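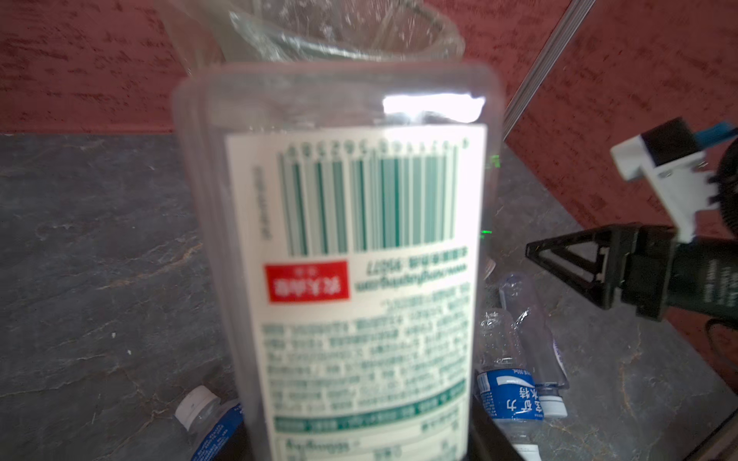 Figure 3.1. A printed product label with barcode.

Chapter 3
Reading a Vehicle's Paper Trail

Last updated: December

3.1 Introduction

The previous chapter dealt with the physical inspection of a used car: paint, panel gaps, tires, fluids and the short road test. The present chapter turns to the documents that come with the car. A buyer who has learned to find filler under a fender may still pay too much for a vehicle whose title has changed hands under doubtful conditions, and an appraiser who ignores the service record will set a value that cannot be defended later.

Students should finish this chapter able to identify the main documents in a vehicle file, compare them with one another, and record any disagreement in the form used by the trade. The worked case in Section 3.4 follows a single car, a Partanen coupe, through three owners. The exercises in the workbook use the same car.

3.2 Documents in the File

A complete file contains the title, the registration history, the service record, the bill of sale for each transfer, and any recall notices with proof that the work was done. In practice few files are complete. The older the car, the more likely it is that the service record exists only in part, often as a bundle of receipts from several shops.

The title is the controlling document. It names the legal owner and, where there is a loan against the car, the lender. It may also carry a brand, a term that has nothing to do with the manufacturer. A branded title states that the car has at some time been declared salvage, rebuilt, or damaged by flood. Brands are not always worded in the same way from one state to another, and a student working with out-of-state paper should look up the wording used by the issuing office. 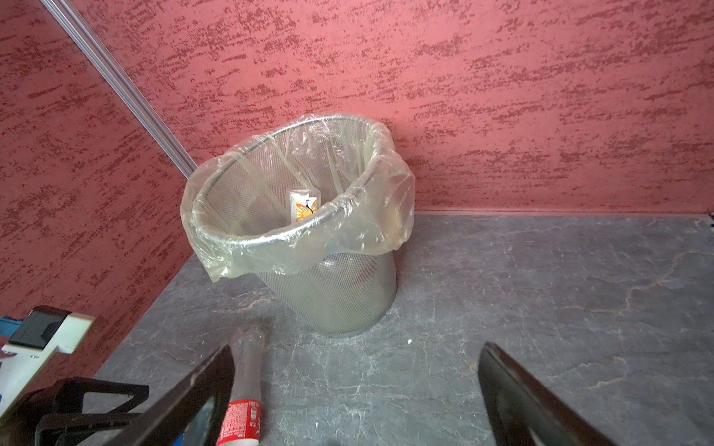 The service record has no legal force, but it is usually the best evidence of how a car was kept. Entries should show the date, the mileage, the work performed and the name of the shop. An entry without a mileage figure has limited value. Gaps should be noted and the owner asked about them, preferably in writing.

3.3 The Mileage Statement

Mileage is written down at several points in a car's life: at each transfer of title, at most service visits, and at inspections where these are required. The appraiser's task is to place all of these readings in order on one sheet and confirm that they rise. This is called a mileage ladder. A reading lower than the one before it is called a break.

A break does not prove fraud. Instrument clusters fail and are replaced, and a clerk may leave out a digit. Where the cluster has been replaced, the file should contain an invoice stating the reading on the old unit. If no such invoice can be found, the mileage must be reported as unverified, whatever the seller believes it to be.

There is some disagreement within the trade as to how much weight a small break should carry.

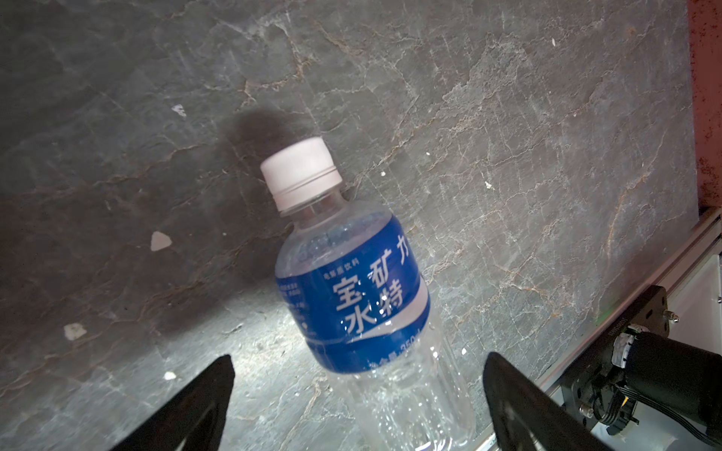 Balthasar Bachmann has argued that a break of a few hundred miles should be listed and then left alone, as most come from careless handwriting at the service counter and have no effect on price. Aino Kauppinen takes the stricter view that every break must be explained before a value is signed. This textbook follows Kauppinen for titled transfers and Bachmann for ordinary service entries. Instructors may wish to set out both positions in class.

3.4 Worked Case: The Partanen Coupe

The car was sold new by a dealer in Relton and serviced there for its first two years. The first owner then moved to Drollwood, where the coupe was looked after by an independent shop. It was later sold privately, and the second owner kept no record beyond oil change receipts. The third owner, who is now selling, has a folder of invoices totaling 307 pages, many of them duplicates.

When the readings are placed on a ladder, one break appears. A brake invoice from Drollwood shows 400 miles fewer than the inspection carried out the month before. No title transfer falls between the two dates, and all later readings rise as expected. Under the rule given in Section 3.3, the break is listed and no adjustment is made.

A second matter is more serious. The bill of sale from the first owner to the second gives a price $700 below the figure entered on the transfer form. The difference may reflect a repair allowance agreed between the parties, but neither document says so. The appraiser should state both figures, attach copies, and leave the question open. 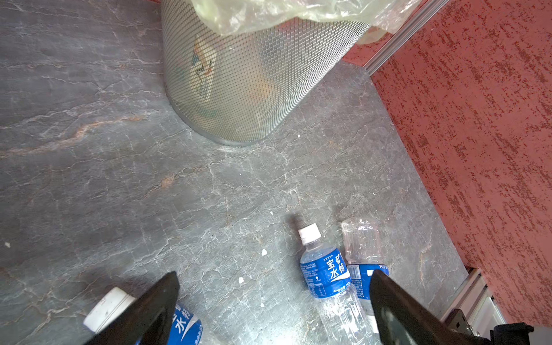
Figure 3.2. Wire-mesh wastebasket with liner.

3.5 Keeping and Returning Papers

Original documents belong to the owner and must be returned when the appraisal is delivered. The appraiser keeps copies only. Each copy should be marked with the file number and the initials of the person who made it. Duplicates supplied by the owner are returned with the originals, even when they add nothing to the file.

Before starting Section 3.6, students should complete the blank mileage ladder in the workbook using the readings supplied for the coupe.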